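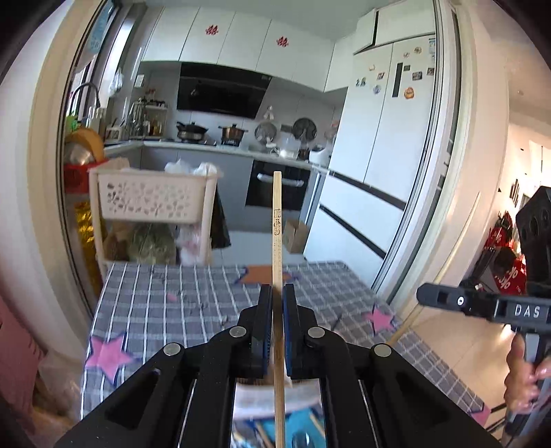 Every November I get the same letter, in different handwriting, from a reader who has just moved into a place with a kitchen the size of a phone booth and wants to know where the onions go. I've now had 537 of these, counting the ones that are only the word "help." My answer has hardered over the years into a single noun: cart. Give me a plain beige plastic storage cart, ideally one with a bit of lacy cutout on the top basket, put it in front of the sink area where you'll bump it with your hip, and you've bought yourself another cupboard. White plastic bags ride on top, as they do in every household I've ever trusted. Things in bundles go on the lower shelf. A black bag hangs off the side, and at that point the cart is wider than the day you bought it, which the package never mentions.

Eimear Scanlon wrote in last month to object. She feels a cart is a drawer that has given up. She owns a Rellitz unit, the tall pull-out kind with the soft close, and she paid 1122 dollars for it before the handles. I went over to look at it. It's a beautiful piece of work and it closes like a bank. Inside were plastic bags.

So I'm sticking with the cart, with a few notes from the mail.

On height: measure your counter first. Lorcan Foley didn't, and now has a Govska cart that stands just proud enough to catch the sleeve of anyone washing up. He says he's used to it. His sweaters aren't.

On wheels: yes, if your floor is level. Mine slopes toward the back door, and I've met my potatoes there more than once. Two of the wheels should lock. If they don't, a folded piece of cardboard does the job and looks exactly as bad as you'd think.

On what goes where: heavy at the bottom, bags at the top, and nothing that leaks above anything you plan to eat. Áine Nic Giolla keeps a basket just for lids and swears it changed her evenings. I tried it for 16 days and ended up with a basket of lids.

On the dish rack, which several of you asked about: leave it alone. A red one is fine. A cutting board can live up there next to the faucet, and so can the cup you always use. I used to clear all of it away before company came, then spend the whole meal opening doors to find it again.

Ronaldo Barbosa asks whether you're allowed to keep wedding decorations on the cupboard doors long after the wedding. His have been up so long that the paint underneath is a different white. Ronaldo, leave them. You'd only have to repaint.

Next month, tablecloths. I'm for checks, on the grounds that they hide soup, and I'll hear arguments from the plain linen people if they keep it under 30 words.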